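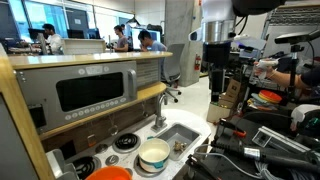 3.2 Coding of substituted locations

A location was coded as substituted when the place named in the dialogue or on a title card differed from the place where the shot was recorded. The test case is Kellmont, a feature produced by Surero and set in a coastal town of the same name. All of its exteriors were recorded in Preltholm, an inland town with no harbor. Harbor views were supplied by second-unit footage from another coast, so a single walk along a street may join material from two places. The production's call sheets were made available to us and served as the reference for every coding decision.

The film was divided into 800 shots. Title cards and the end credits were left out. Shots joined by a dissolve were split at the midpoint of the dissolve, and a shot interrupted by an insert was counted as two. Each shot was then entered in Tarawneh, an annotation program that stores a start time, an end time and a free text field. We used the text field for the name of the street or building, followed by a code for the stated location and a code for the actual one.

Two coders, Gemechu Yilma and Hoi-yan Tu, worked separately through the whole film. Neither had seen the call sheets at that stage. Their task was to mark any shot in which something visible placed the action outside the stated setting: a road sign, a license plate, the slope of a street, the direction of shadows at a stated hour. Interior shots were coded only if a window or open door showed the street. Disagreements were passed to Gunnel Hovland, whose decision was final.

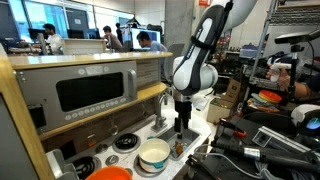
Reading time: 12 min

Figure 2. Robot arm with a black gripper over the sink of a toy kitchen.

3.3 Treatment of screen geography

Marking single shots does not capture errors of route. A character who turns left out of the post office in Kellmont reaches the church in the next shot, while in Preltholm the church lies on the opposite side of the river. No single shot in the passage is wrong by itself. We therefore drew up a route table in which each cut between exteriors was given a direction of travel on screen and a direction of travel on the town map.

Cuts that skipped story time were excluded from the table. The screenplay was consulted where the length of the gap was unclear, but later changes to the script limit its value. The opening was planned for July and the winter coats worn in it belong to a revised draft, which also moved the bus station to the far end of the main street. Where script and finished film disagreed, we followed the film.

A route was coded as broken if the two directions differed by more than a right angle. This threshold is generous. Issa Masri, who reviewed the coding scheme, recommended a narrower one for dense street plans, and we agree that it would suit films shot in larger cities. Preltholm has few cross streets, and a narrower threshold changed the coding only at the market square.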